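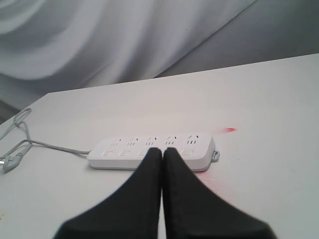
White power strip with five outlets

Jivumeo is a concert program of new and rearranged song, presented each winter at the Landness Hall. It is built on a single rule: every work performed must be sung by someone other than the person who wrote it or first recorded it, and the writer must be in the building. The program was devised by the composer and arranger Nektarios Mavromatis and is produced by the hall together with the record label Witum. It has been held eight times.

The word Jivumeo has no meaning in any language. Mavromatis used it as a working title for an unfinished song cycle and carried it over to the concert when the cycle was dropped.

Background

Before the first edition, the Landness Hall presented mainly touring recitals and a short summer season in July. Its main auditorium has 681 seats, a fixed stage with a shallow apron, and a balcony on three sides. The room was designed for speech and unamplified music, and the decay time in the upper bass is long for popular song. Several early touring acts complained that kick drum and bass guitar could not be separated in the rear stalls.

Mavromatis had worked at the hall as a copyist and later as a rehearsal pianist. His proposal was for an evening in which arrangements would be written for the room, with low-pitched percussion left out and the bass line given to bowed strings or bass clarinet. The proposal was turned down once, then accepted in a shorter form when a booked recital was canceled.

The first edition was a half program, performed without an interval. It was not recorded. A printed running order survives in the hall's office, but it lists two songs that were withdrawn on the afternoon of the concert, and it does not show the order in which the remainder were performed.

Format

A standard edition is in two parts. The first consists of songs assigned to singers by the music director. The second contains one longer work, commissioned for the occasion, with a running time limited to 30 minutes. The limit was set after the second edition, in which the commissioned work overran and the closing group of songs was cut.

Assignments are made by the music director and are not open to appeal by the singers. A writer may reject a singer once. In practice, rejection has been rare, and the hall does not announce it. Singers receive a lead sheet and a piano guide track but not the original recording, although most of the songs have been released commercially and can be heard without difficulty.

Writers attend all rehearsals on the day. They may answer questions about text and pronunciation, but may not demonstrate a phrase by singing it. This rule is relaxed for songs in which the notated melody differs from common performance practice.

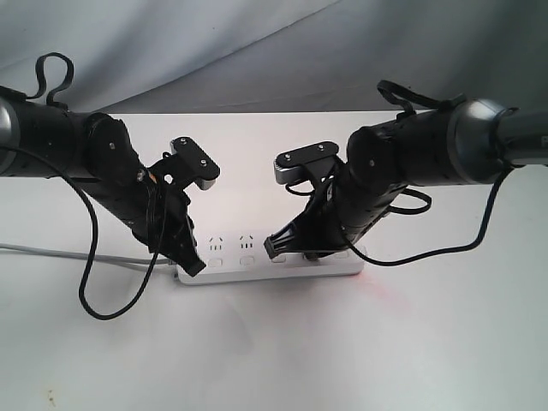 According to Mavromatis, the ban on demonstration was never meant to protect the singer. He has said that it was meant to make the writer describe the song in words, and that several writers changed a lyric after being unable to do so. He also objected to the later exceptions, which he considered too easy to obtain.

Encores are not given. The final item is performed by all the singers of the evening, in unison for the first verse and in parts after that. The arrangement of the final item is new for each edition.

Ensemble and scoring

The house ensemble is called Moschos. It has no fixed membership, but the instrumentation has stayed close to the following plan:

Strings: two violins, viola, cello, double bass
Winds: flute, clarinet doubling bass clarinet, horn
Keyboards: piano, harmonium
Percussion: vibraphone, hand percussion, snare drum with brushes
Guitar: one player, acoustic and electric

There is no drum kit. The fourth edition added one for a single song, at the writer's request, placed at the rear of the stage behind the horn. The arrangement was later rewritten without it for the published score.

Amplification is light. Voices are amplified throughout, and the harmonium and guitar as needed. Strings are miked for recording but are usually left out of the house mix, except in passages where the double bass is plucked. From the third edition, singers have stood on the apron in front of the ensemble, with the conductor to the left, so that the singer and the conductor can see each other without a monitor screen.

Scores use transposed parts and a common rehearsal numbering by bar. Lyrics are printed under the vocal line in the conductor's score and also on a separate sheet for the prompter. Keys are chosen for the assigned singer and are often far from those of the original. The largest recorded change is a fifth, in the fifth edition, for a song written for high tenor and sung by a contralto.

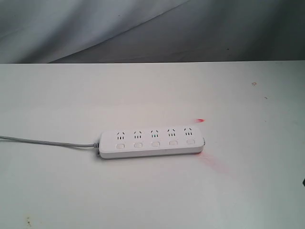
Editions

The first and second editions were conducted by Mavromatis from the piano. In the second, the commissioned work was a setting of tide tables for three voices and strings. It received mixed notices. The vocal writing was praised, while the instrumental interludes were described as long.

The third edition was the first to be produced with Witum and the first to be recorded in full. The label placed its own engineer in the dressing room corridor, the only space near the stage with enough isolation for monitoring. A change to the seating of the strings was made at the same time, with the cello moved to the outside.

The fourth edition was given twice, on consecutive evenings, to meet demand. Total attendance for the two performances and the public rehearsal was 1,463. The arrangement was not repeated. Singers reported vocal fatigue on the second evening, and the commissioned work, which required a long sustained passage for the whole company, was taken at a faster tempo than marked.

The fifth and sixth editions were directed by guests, with Mavromatis contributing arrangements only. The guest directors kept the assignment rule but allowed duets, in which one singer could be the writer of the song if the other carried the melody. The change was reversed in the seventh edition.

The eighth edition took place on Monday, 3rd December. It opened with a group of unaccompanied songs, the first use of unaccompanied voice in the program, and its commissioned work was scored for solo voice, horn, and harmonium.

Recordings

Witum has issued the third edition and all later ones except the sixth. The sixth was recorded, but one writer did not agree to the release of an arrangement, and the label chose not to issue a partial set. The recordings are taken from a single evening, with patches from the dress rehearsal where there was noise in the hall. Patches are listed in the notes by bar number.

The releases follow the concert order. Applause is shortened between songs and kept at full length at the end of each part. Spoken introductions are removed, although the fifth edition keeps a short remark by a singer that overlaps with the opening chord.

Scores of the commissioned works are available for hire from the hall. The song arrangements are not, as rights in the songs remain with their several publishers, but they may be read in the hall's office by appointment.

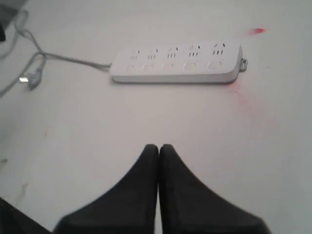

Power strip, five outlets in a single row

Reception

Critical writing on Jivumeo has dealt mostly with the assignment rule. Favorable reviews have noted that unfamiliar voices draw attention to melody and text, especially in songs known from heavily produced recordings. Less favorable ones have argued that the shared scoring makes unlike songs sound alike, and that the absence of a drum kit leaves up-tempo material short of drive. The harmonium has been a point of disagreement, in part for its tuning, which is slightly above that of the hall's piano and cannot be adjusted between songs.

The format has been borrowed by smaller halls, usually without the requirement that the writer be present. Moschos has performed outside Landness on a few occasions under its own name, with programs drawn from the commissioned works.

Related articles

Landness Hall
Moschos (ensemble)
Witum discography
Nektarios Mavromatis
Song cycle
Lead sheet
Harmonium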